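The Bowl Stays on the Table

My coworkers want to talk about clutter. We have had two meetings about it, both held standing up, on the theory that people without chairs will come to the point. They did not come to the point. They discussed the yellow bowl.

For readers who do not work on the ground floor of the Lemdale building, the yellow bowl lives on the white table in the common room, a few steps from the water cooler. It is plastic, it is the yellow of a school bus, and it has held at various times tangerines, somebody's keys, a stapler, and a stack of menus from a noodle place that closed before I was hired. Wai-kit Yuen, who drafts our memos, calls it "the receptacle." His latest proposal is that every shared surface be cleared by five o'clock and kept clear, so that visitors walk in and see a room that could belong to anyone.

I have seen such rooms. I used to work for a firm called Gavirell, where the tables were wiped each evening to the condition of an operating theater and where I ate lunch in my car for most of a winter. You could not set down a sandwich in that place without feeling you had confessed to something. The tables were beautiful. I never learned the last name of the man who sat across from me.

The case for the bare table is always made by people who imagine using it. They picture a large drawing unrolled to its full length, or a team leaning in, sleeves pushed up. In my experience a bare table in an office gets used for one thing, and that is walking around. Put a bowl on it and people stop. They look in. They say "whose is this," and then somebody has to answer, and before long two people from different ends of the hall are talking about a muffin recipe or the parking.

Mahsa Ghasemi makes the counterargument better than Wai-kit does. She says a bowl never stays one bowl. It gathers a clear plastic box, then a bag of something, then a sweater, and by November you are eating off the arm of a chair. I grant her the sweater. I have owned some of those sweaters. But the remedy for a sweater is to pick up the sweater, which takes a few seconds and does not call for a memo with 341 words and a floor plan attached.
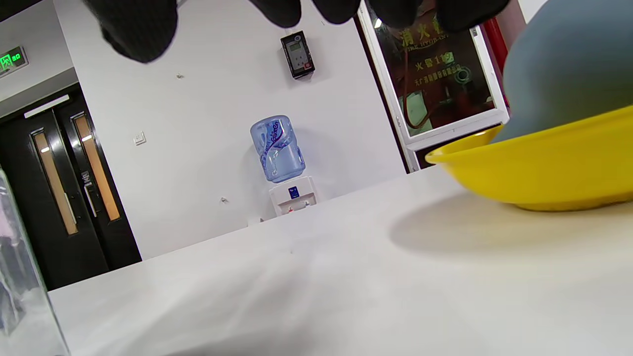 Elaheh Rashti

Then there is the cooler, which no one has proposed clearing away, although it takes up more room than the bowl and gurgles during phone calls. It has a big blue jug on its head and two taps, one marked red and one marked blue. We forgive it because it is useful. My feeling is that the bowl has been useful too, in a line of work that is harder to put on an invoice.

Wai-kit has offered a compromise, a shelf by the black double doors where objects may "rest pending collection." I know what happens to a shelf like that. It becomes a museum of single gloves. Things on a shelf are waiting to be thrown out, while things in a bowl on a table are still part of the day.

So I will be voting for the bowl, and if the vote goes the other way I will take it up to my own desk, where there is no room for it. Wipe the table by all means. It has gray smudges on it and could use the attention. Lift the bowl, wipe under it, and put it back down.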